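Bench notebook, reader drivers
Roel Van Hecke, 19th April
Last updated: 19th April, second edit after lunch

Picking up where I left off with the Tollance readers. I promised myself I'd write this while it is still fresh, seeing as my notes from December are mostly arrows pointing at other arrows, and I spent half the morning trying to work out what "see other cable" was supposed to tell me.

So, the state of things. The old Dadetti driver installs fine on the newer desktops and the reader shows up in the device list with the right name and everything, but the first finger placed on it after the machine wakes from sleep gets no answer at all. The second one works. I had been blaming the sensor, and I owe the sensor an apology, as the log shows the driver asking for an image before the USB port has come back up. It waits 40 milliseconds, gives up, and never says a word to the login screen about it.

I tried the wait at 411 and the missed first touch went away on both desktops - lovely! The laptop still misses one now and then, mostly when it has been asleep a good long while.

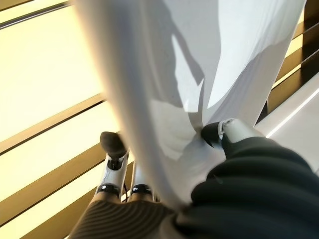 Teodor Ekström wrote back that a longer wait only hides the trouble, and that he would sooner have the driver listen for the port's ready event and start the capture from there. He also asked me to please stop editing the value by hand in the registry, because the installer puts the old one back every time it runs a repair.

He's right on both counts, and I did lose an hour to the second one before his note came in. I've put the ready event on the list for the next build. For now the longer wait stays in, set by the installer itself this time, so a repair can't undo it.

Enrollment next. I ran the Kristiansen matcher against our saved template set, all 1,079 of them, and it got through the lot without crashing, so I'm happy with that much. The false rejects are bunched up in the templates made with the old firmware, where the image was a little smaller and the matcher seems to line it up against the wrong corner. I have not proven that yet. What I'd like to do is pad the old images out to the new size before matching and see if the bunch goes away.
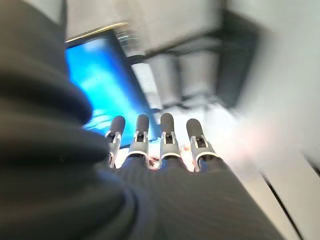
Fingers side by side, dark sleeve in front.

A word on the uninstaller, while I'm grumbling. It leaves the Grotach service behind, still set to start with the machine, and then the next install finds the service there and decides it has nothing to do. If you get "reader not available" straight after a clean install, go look in the services list first, remove the Grotach entry, restart, and install again. I've done it this way on both desktops and it took the first time on each.

The log file needs a cap too. It was up to around 3,000 lines after one morning of me sleeping and waking the same desktop, and most of those were the same heartbeat message over and over.
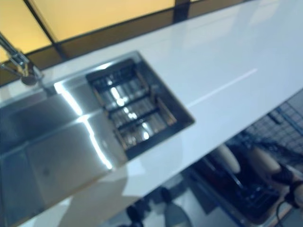
Steel sink with the rack in the basin.

Still open, in no special order:

- ready event in place of the fixed wait (Teodor has offered to look at the first draft, bless him)
- pad the old firmware images, rerun the matcher
- uninstaller to remove the service
- log cap, and drop the heartbeat to debug level
- find out whether the laptop's power saving setting for the USB hub is on by default or if I switched it on myself at some point 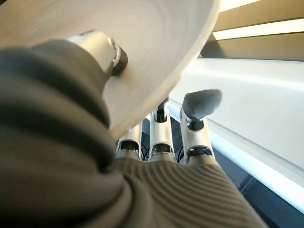

Hand on the white bowl, close up.

On that last one, I checked before packing up and the setting is on. I've turned it off and left the laptop asleep for the night with the reader plugged in, so please don't wake it before I get to it in the morning.

2 comments
Shared 4 times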